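Keep the old sheets

My mother bought her bedding from a shop in Hebden that closed years ago, and she expected each set to last until the middle wore thin. Then she cut it down the centre, turned the outside edges in and sewed it up again. The seam ran under your spine for another few winters. I hated it as a child and I would not ask anyone to go back to it. But I think we have drifted too far the other way.

Last August I went through our airing cupboard and listed what was in it. We are a household of three with three beds, and we owned 45 pieces of bed linen. Most were bought in sales. I could not remember choosing more than a handful. The newest set, a Cameo one that cost £67, had gone bobbly after 8 months and was already the one we all left at the bottom of the pile.

The usual answer is to buy better. Shops like this answer, and it is partly true. A good cotton sheet does outlast a bad one. Yet thread count tells you very little by itself, and a high price tells you less. What matters more is how the sheet is treated — cooler washes, less time in the dryer, a tear mended when it is still small. None of that can be sold to you in a box.

My neighbour Feng-yi Tam disagrees with me. She says mending is a hobby for people with free evenings, and that a tired parent should be allowed to buy a cheap sheet without a lecture. I accept the second part. I am less sure about the first. Sewing up a split hem takes me as long as finding a parking space in Moranau, and I am slow.

Where I would put the blame is on the sellers. Patterns are dropped every season, so a lost pillowcase can't be replaced and the whole set starts to look wrong. Checks and plain colours ought to be the exception.

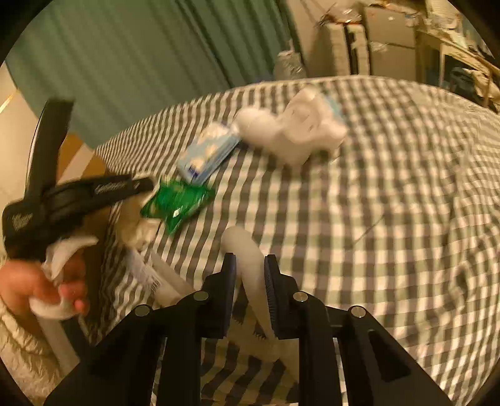
Grey-and-white gingham on the bed.

A shop could keep a few such patterns going for ten years and sell the pieces singly. Trarnik did this when I was first married, and I still use two of their pillowcases. I would pay a little more for that, and I would buy far less.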